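Grasp success 100% on plain table, falls apart on marble texture. Is domain randomisation really the answer?

Asked 2 August 2024 by Océane Campbell
Tags: simulation, grasping, perception, wrist-camera

I've inherited a pick task in simulation. Parallel gripper, wrist camera, the target is an orange ball and there are a few food items as distractors. The policy was trained by the person before me on 830 scripted demos, all of them on a flat grey table. On that table it doesn't miss.

I swapped the worktop for a dark grey marble with a lot of white veining and moved a distractor (a rectangular pizza with round red toppings) close to the target. Now the arm gets over the ball, opens, and then either hovers until the episode times out or drifts left towards the pizza. Same physics, same ball, same start poses.

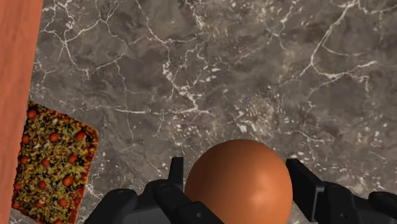

Everything I read says "randomise the textures and retrain". Fine, but I'm not convinced anyone who says it has checked what the network was looking at in the first place. From that pose the fingers are already either side of the ball and it only has to come down a bit and close. Why would the pattern on a worktop matter at that point?

Things I have tried:
Lowering the gripper threshold from the default. It closes sooner, sometimes on nothing.
Turning off shadows. No change I could see.
Feeding it a plain table image for the first second and then switching. It hovers as soon as I switch.

I'm using the Dratier sim with the stock Drunolico training scripts, if that matters.

2 Answers

Harpreet Penner
Accepted answer

I'd share your doubts about the advice, though you may end up following it anyway.

Before retraining anything, split the change in two. You altered the worktop and the distractor together, so at the moment you can't say which one broke it. Run marble with no pizza, then plain table with the pizza in the new spot. Use the same seeds for both. If the drift to the left only happens when the pizza is there, you have a target confusion problem, and no amount of fancy stone will fix that. Red and orange are close enough that an encoder which learned "warm coloured blob" will be pulled both ways.

The hovering sounds like something else. With scripted demos the gripper closes at exactly the same height every time, and a wrist camera over a flat table gives the network a very easy cue for that height: how big the ball is against an empty background. Put busy white lines behind it and the features shift. It may simply never see anything it recognises as "low enough". Your third test points the same way.

Cheap check: log the height of the gripper and the close signal for a run on each table and plot them on top of each other. If the signal climbs on marble but stalls just short of the threshold, it's the height cue. If it stays flat, the ball isn't being picked out at all.

Also check whether the scripts crop the image. In my copy of Drunolico the crop was set in two places and they disagreed, so evaluation was seeing a slightly different picture from training. A plain table hides that kind of thing very well.

Then randomise, but keep one or two worktops out of training. Otherwise you'll get your 100% back and know no more than you do today.

Comments

Océane Campbell: Ran the split. Marble alone hovers. Pizza alone on the plain table drifts, though less often than with both. So two faults, which I suppose is what I deserve for changing two things. Haven't plotted the close signal yet.

Harpreet Penner: Look at the crop before you plot, it's a quicker job.

Na-rae Cheon: The crop mismatch is still there in the current scripts, I hit it as well. Evaluation config wins without any warning.

Maëlle MacPherson

just use more textures. we put random images on the table and walls and it was fine after that. you can also add colour jitter but not too much or the orange ball stops being orange

Comments

Océane Campbell: Fine on what, though? Did you test on surfaces it hadn't trained on?

Maëlle MacPherson: not in a proper way no. it worked on the demo table

Hacer Ateş: Go easy on hue jitter here in particular. If colour is the main thing telling the ball from the toppings – and it may well be – you'd be taking away what little it has. Brightness and contrast should be safer.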